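Soft goods collection passes 3488 episodes

The Larberg collection room has now recorded 3488 usable episodes of cloth handling, against a target of 4000 set for the end of March. The count covers everything logged since the Grarnex arms were installed and excludes runs that were rejected at review.

Each episode is one short task done by an operator driving the arm by hand. The operator picks up a piece of fabric from a pile, moves it to a marked spot and lets go. The arm's joint positions, the gripper opening and the wrist camera video are saved together, and the operator types a one-line note on what was asked for. A run where the cloth slips and is picked up again is kept and tagged as a recovery. A run where the operator stops halfway is thrown out.

Zlata Didenko, who schedules the operators, has changed the daily plan. Until now each station ran 50 episodes on the same pile before it was reset. Stations now reset after every ten, and the fabrics are swapped at the same time. Early training runs on the Sorton policy did well on piles in the middle of a table and poorly on piles pushed up against a wall, where the gripper has less room to come in from the side. Corner setups were 92 episodes of the whole set when Ingvild Lindqvist went through the logs. They will make up most of the remaining work.

Patterned wall coverings are part of the same change. The policy had seen mostly plain backgrounds, and floral prints give it more edges and colors to sort out from the fabric.

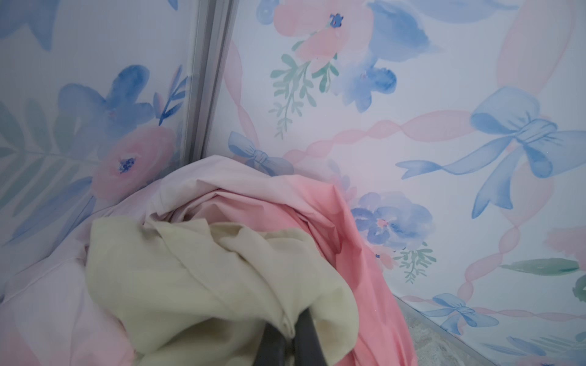

Page last changed: 2022-01-14

The cream cloth is the target in this corner setup, and the gripper has it by the folds, with the pink sheets left in the pile. Operators should log a grasp like this as "top item, corner" and put the color of the cloth in the note field.

Haugland station is closed for calibration until its new wrist mount arrives. Operators booked there should check the shift list for a new station. Questions about tagging go to Ingvild.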